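How to get your vehicle permit as a new ride-hailing driver in Solotholm
By Wanting Han
Updated Jul 15, 2026

I drive for Jotirora since last September, and many new drivers ask me the same questions about the city permit. The office changed the steps this year, so please do not follow the old guide that is still passed between drivers.

Before you start

You need two things that take time: the vehicle inspection and the driver record. Ask for both on the same day. The inspection is done at the Gunard station, and you must book it by phone. The driver record comes by mail and is valid for 2 months only, so do not ask for it too early.

Your car can be no more than seven years old. The office counts from the first registration, not from the day you bought it.

Step 1. Open your account
Go to the permit page of the city and choose "Private hire, app-based". Do not choose "Taxi". The two forms look almost the same, but the taxi form asks for a meter number and you cannot finish without it. Write your name exactly as it is on your license. I left out my second name and had to begin again.

Step 2. Fill in form 418
Most of it is easy. In the box "Operator" you write the company that runs the app, and in the box "Owner" you write the person or company on the car papers. If you rent your car, for example from Cao, ask them for a signed letter of consent. An email is not enough.

Step 3. Add your insurance
Normal private insurance is not accepted. The paper must say that you carry passengers for payment. Call your insurer and use these words. Mine sent the new paper in two days, and the price went up a little - ask for the price first.

Step 4. Pay the fee
The fee is 2,000 for a first permit. You can pay by card or at the counter. Keep the receipt number, the office will ask for it if you call.

Step 5. Wait, and check your messages
The answer comes inside your account and not by email. If they want another paper, there is a date next to the request. When this date passes, the application is closed and you pay again.

After you get the permit
Upload it in the driver app under "Documents", both sides. Print one copy for the car also. Put the sticker on the inside of the windshield, low on the passenger side.

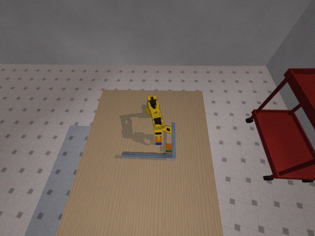

If you change your car later, the permit does not move with you. You send form 418 again with the new car papers, but you can use the same account.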